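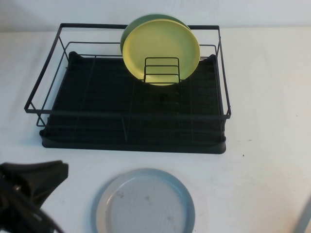

Arm bumps the rack when placing plates
Posted by troslow_bench, Tuesday

Home build, one arm, wire dish rack on a white table. Yellow and green plates stand in the holder. When I run the blue one, the gripper drifts left and hits the rim. Speed is set to 300. Is it calibration? 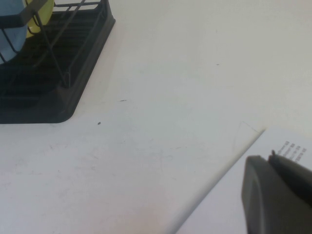 Wrist camera view, rack at upper left

kowalczyk259
Probably calibration. Tape the rack down first, then redo the wrist camera offset. Mine was out after I changed a finger. Also raise your approach height so you clear the top rail.

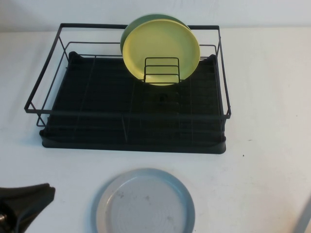 Fixed camera, blue plate flat on the table

Rovulness
Slow it down. Same thing happened to me in August and I never did find out why.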